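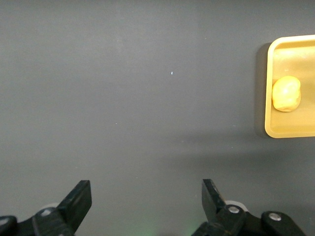

Page 12

Rubber flooring under free weights: load, noise and fixing
Speaker notes, Midumwood leisure facilities day
March 14, 2025

Opening
Say who the talk is for: people who specify or look after floors in weights rooms, mostly on council and school sites. Not covering sports halls or studio floors. Questions at the end, except on units, which people should stop me on.

Three products come up by name. Sakelix is the interlocking tile, Ruvus is the roll, and Fashola makes the platform inserts. I have fitted all three and have no arrangement with any of them.

1. What the floor has to do
A weights floor takes two kinds of load. The first is static: racks, benches, loaded storage. The second is impact, from dropped bars and dumbbells. Most schedules I am sent deal with the first and leave the second to the supplier.

Static load is the easy part. Take the mass of the loaded rack, divide by the contact area of the feet, and check against the slab and the rubber separately. Rack feet are small. A rack that is well within the slab limit can still leave a permanent dent in a soft tile. Spreader plates under the feet solve it and should be in the schedule from the start, as they change the finished height of the rack.

Impact depends on mass and drop height. Remind the room that a bar dropped from overhead carries roughly twice the energy of the same bar dropped from the waist, and that rubber thickness does not scale neatly with that. Past a certain point the lower layer has to be a different material.

2. Density
Density is the figure to ask for first. The dense tile in the Midumwood job was 1,160 kg per cubic metre. The insert surface was 1,293. Both are hard underfoot and feel harder than clients expect. Warn them before delivery.

Low density crumb is cheaper and quieter on day one. It sheds at the edges, holds dirt and lets trolley wheels sink. Use it as an underlayer only.

Ask for the density of the sample and of the batch. They are not always the same. Weigh a tile on site if there is any doubt. Length, width and thickness with a tape and a caliper, kitchen scales, one sum.

3. Midumwood weights room
Ground floor, concrete slab, offices on the other side of one wall. Area laid was 331 square metres. Sakelix tile throughout, except for a strip of Ruvus roll by the cable machines and Fashola inserts at the lifting stations.

Slab was checked for level before anything was delivered. Two low spots by the fire door, filled and left to cure. Moisture reading taken after that and again before laying. The second reading is the one to keep on file.

Tiles were stood in the room, boxes open, until they had come to room temperature. We lost two days to this and the client queried it. Cold rubber grows once the heating is on, and a tight row will lift at the join. The job was in October, with the heating off at night, so the wait was needed.

Pause for anyone who has had rows lift.

4. Fixing
Loose lay for interlocking tile, with a gap at the walls hidden by the skirting or an edge ramp. Do not glue the perimeter. Roll goods need double-sided tape at the seams and at both ends, or full adhesive where sleds are used.

Inserts are set into a steel frame, and the frame is fixed to the slab. Check for pipes before drilling. At Midumwood the heating pipes were not where the drawing put them, and two of the frames moved toward the mirror wall as a result. Mirror clearance then had to be measured again with a loaded bar in position.

Cut tiles go at the back of the room, under storage. Never at a doorway.

5. Noise
Two routes: through the air and through the building. Rubber does little for the first. For the second, the underlayer matters more than the top. The offices at Midumwood reported the thud of dumbbells being put back on the rack more than any dropped bar. The rack stood against the shared wall. Moving it to the opposite side cost nothing and was done in a morning.

If there is an occupied room below, stop and get an acoustic survey. Do not quote from a brochure figure.

6. Cleaning
Neutral detergent, low water, soft pad. No solvent, no bleach, no oil-based polish. Vacuum first, or the chalk turns to paste in the texture. New rubber smells for several weeks; ventilate and tell the front desk what to say.

Lift one tile in a corner every six months and look at the underside and the slab.

Handout has the spreader plate sizes and the weighing method. Spare samples of tile and roll are on the side table. Please put them back in the right box, as the labels are on the boxes only.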